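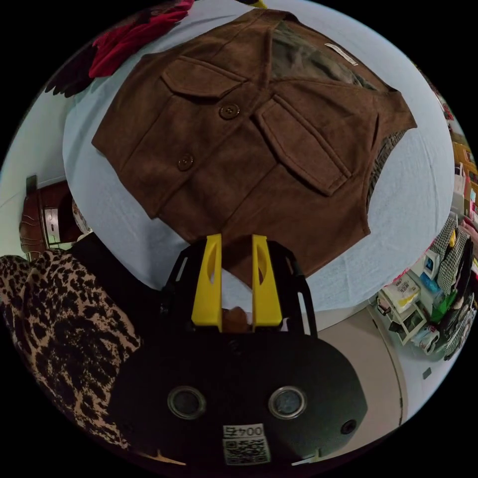 Rami Saab
Recording Secretary, Mirkwood Costume Library

Minutes of the November general meeting
Held in the upstairs room at Dalsgaard Hall. Called to order at 7:05 p.m. The chair of the library presided. Member groups were represented except for the high school, which sent regrets because of tech week.

Minutes of the last meeting
Approved with one correction. Under "Wigs," the sentence should say the wigs go to the member group that borrowed them for cleaning before return, and the library does not clean them. The corrected copy has been put in the binder at the front desk.

Loans and returns
The desk reported 162 items out on loan at the end of last month. Most are with the two groups doing holiday shows. The long gray wool coats are out until January and should not be promised to anyone. The bonnets are back and have been put in the hat boxes by the window.

Late returns were discussed at length. Several groups are holding on to pieces after closing night because they don't have anyone free to bring them over. The desk asked if a drop-off could be set up in the hall entry for times when the library is not staffed. Members from the church drama group said they would use it. Others were worried about damp, as the entry door doesn't close all the way in cold weather. It was agreed to try a covered rolling rack in the entry on show weekends only, to be brought in by whoever locks up the hall. The desk will put up a sign with the return slip attached by a string.

The question of late fees came up again. There was no motion. The chair will phone the groups that have been late more than once this season.

Catalog
The move to Gitow is going slower than planned. There are 901 records in the new catalog so far, covering all of menswear and outerwear and part of the uniforms. Women's period dress has not been started. The old card file is still the only record for shoes.

Some of the older cards give a show title where the description should be ("Butler, Act 2"), so the garment has to be pulled and described again before it can be entered. Vests have been the worst for this. Cards that say only "brown vest" are being rewritten with the material, closure, pockets and lining, so that the brown suede with two buttons and the camouflage lining can be told apart from the plain wool ones. The same will be done for black trousers when someone has the patience.

It was asked if borrowers could search the catalog from home. They can, but they can't reserve yet. Reservations will still be made by phone or at the desk through the winter. A member asked that sizes be entered as measured in inches, chest and waist, and that sizes on labels be left out, because so many pieces have been taken in or let out over the years. Agreed. Records already entered by label size will be fixed as the pieces come back from loan.

Storage and heating
Drusteck came to look at the heater in the back storage room. The fan motor is worn and the part is on order. Until it is replaced the room will be kept closed except when someone is pulling costumes. The portable heater must not be left running in there and must not be plugged into the power strip under the cutting table.

Moth traps were checked. The ones in the wool section had activity again. The affected coats were bagged and are being put through the freezer at the chair's house in batches. Anyone with room in a chest freezer is asked to tell the desk. Wool going back on the rail should have a dated tag pinned to the hanger to show that it has been treated.

The upper rail on the north wall is sagging at the middle bracket. Nothing heavy should be hung there for now. The capes have been moved to the floor rack, which makes the aisle tight, and members were asked to bring the ladder back to the hall closet after use so it isn't left standing in the way.

Donations
The library was offered the contents of a closed dance studio. Members who went to see it said that most of it is children's sizes in stretch fabric, with a good many sequins. After discussion it was agreed to take the plain leotards, the tap shoes in adult sizes and the garment bags, and to thank the family and decline the rest. The Scout troop may want the folding mirrors.

There was a reminder that donations are not to be left on the steps. Bags left outside last month were rained on and had to be thrown out.

Dues and repairs fund
Annual dues for member groups were reviewed. Motion to raise dues by $20 beginning with the new year, with the increase going to the repairs fund. Seconded. The church drama group spoke against it and asked for a reduced rate for groups doing one show a year. The motion was amended to leave the rate as it is for one-show groups. Carried as amended, with 3 opposed.

The repairs fund is low after the purchase of the industrial steamer. Thread, snaps and hem tape can still be bought as needed. Anything larger should come to the chair first. The sewing machine with the green cover is skipping stitches and needs to go in for service. The other machine is fine for straight seams but should not be used on leather or suede until heavier needles come in.

Open evening
The open evening for new groups will be held in the spring, date to be set once the hall calendar is out. Suggestions were a rack of finished pieces by decade, a table for simple alterations, and coffee. It was felt that the fashion show last year ran too long and it won't be repeated. Rami will ask the print shop if the old banner can be changed to show the new phone number.

Other business
The key to the jewelry cabinet is missing. Please check your coat pockets.

A request came in from a student film crew to borrow army jackets for outdoor shooting in the woods. Left with the desk, with the advice that the originals stay in and only reproductions go out.

Parking behind the hall is closed while the drain is being dug up. Load through the side door on the alley.

Adjourned at 8:40 p.m.

Respectfully submitted,
R. Saab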